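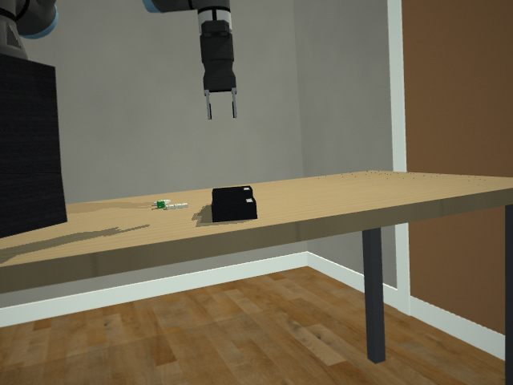 Pessoal, saiu finalmente o primeiro resultado com correção de pose aplicada só no fim da aproximação, e estou contente demais para esperar pelo relatório! A ideia, para quem perdeu a conversa de julho, é deixar a política grande escolher para onde ir e passar o comando a uma rede pequena (a Rewi, que muitos de vocês já conhecem) nos últimos centímetros antes de fechar os dedos. O teste é na mesa virtual de sempre, com as peças miúdas à esquerda do objeto preto em degraus, e é esse objeto que dava cabo de nós: é quase todo preto, só se salvam os dois retângulos brancos em cima, e o estimador antigo agarrava-se à sombra em vez de se agarrar ao contorno. Com a garra aberta e ainda bem acima do tampo já se consegue pedir à Rewi uma primeira estimativa, e ela vem acompanhada de uma incerteza que presta para alguma coisa.

Os números, então. Corremos 3.752 episódios no Stamach, todos com a mesma política de base, e separámos 639 para avaliação com iluminação que a rede nunca viu no treino. Nesses 639, a política sozinha falhou a preensão em 309. Com a correção ligada, as falhas desceram bastante em todas as condições de luz, e a melhoria maior apareceu onde eu menos contava, nas sombras compridas e difusas. Não ponho aqui a tabela completa porque falta repetir com outras sementes (usámos 4, e uma delas está claramente fora do grupo, ainda não sei porquê).

Respondo agora ao que a Jussara perguntou:

> Em 15 ago 2022, Jussara Arruda escreveu:
> Benedito, duas dúvidas. A passagem do comando para a Rewi
> é por distância fixa ou depende da incerteza? Se for por
> distância fixa, receio que estejas a medir sobretudo a
> afinação desse limiar. E as peças pequenas entram na
> perda com o mesmo peso das grandes?

Depende da incerteza. Começámos com distância fixa, tal como no protótipo da Jorance, e o receio dela tinha razão de ser: mexer um pouco no limiar mudava o resultado quase tanto como ligar ou desligar a correção. Agora a rede pequena só recebe o comando quando a sua própria incerteza desce abaixo da incerteza da política, e devolve-o se voltar a subir. Há um amortecimento simples para os dois não andarem a passar a bola um ao outro. Quanto à perda, o erro de posição é dividido pela menor dimensão da peça, de modo que um milímetro conta muito mais numa peça fina do que numa caixa. Foi a alteração mais barata de todas, três linhas de código, e gostava imenso que alguém a experimentasse noutro simulador.

O caso que mais gosto de rever é o das peças amontoadas, quando estão tão juntas que a máscara de uma come a da vizinha. A rede tende a dar-lhes um centro comum e os dedos iriam fechar no meio de coisa nenhuma, mas a incerteza sobe logo e o comando volta para a política, que tenta outra aproximação. Nem sempre resulta, e quando falha costuma falhar na peça estreita e deitada, com o eixo mal estimado.
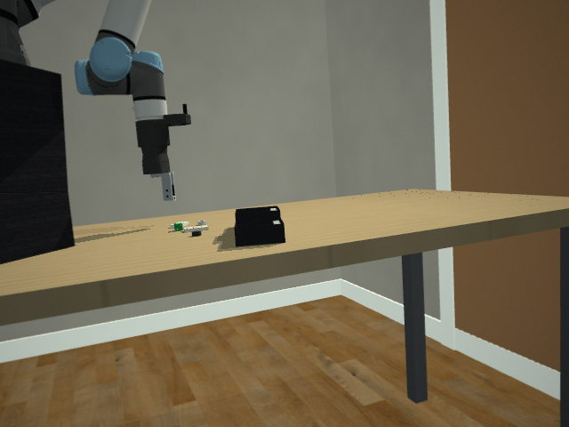

Jussara Arruda acha que o eixo mal estimado vem da simetria e não do amontoado, e propõe treinar com uma perda que aceite as duas orientações equivalentes antes de mexermos em mais nada. Parece-me uma bela ideia, e é fácil de separar: basta correr a peça estreita isolada e comparar. Se o erro continuar lá, é simetria.

Vou lançar essa série esta noite na máquina do Wurnmont, com as mesmas sementes, e deixo os registos na pasta partilhada da lista. Quem quiser os pesos da Rewi antes disso que me escreva, mando com todo o gosto. Só peço que me digam que versão do Stamach usam, os contactos mudaram entre as duas últimas e os resultados não são comparáveis.

Abraços,
Benedito Cordeiro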